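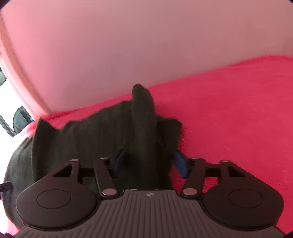 Rules for robots that grip

A robot that helps at home needs soft hands and strict rules. Grippers get their own page in the Galton Guide to Safe Robots.

Rule one is about squeezing. A gripper should use the smallest push that will hold the thing. Crumpled cloth, like the green fabric between the two blue pads, can be held gently. A full bottle needs more.

Rule two is about fingers. Yours, that is! Any place where two parts close together is called a pinch point. Keep your hands away from pinch points while the power is on, even if the gripper is still.

Rule three is about stopping. Every robot must have a stop button that a person can reach. At the Sustport workshop, a robot has to stop within 2 seconds of the button being pressed. It is tested 30 times before it goes into a house.

Rule four is about asking. Bedrooms are private. People must say yes before a robot works in one, and they can change their minds later.

Try it yourself: pick up a sock with two fingers. Now use as little squeeze as you can. When does it slip?

Next page: Robots and stairs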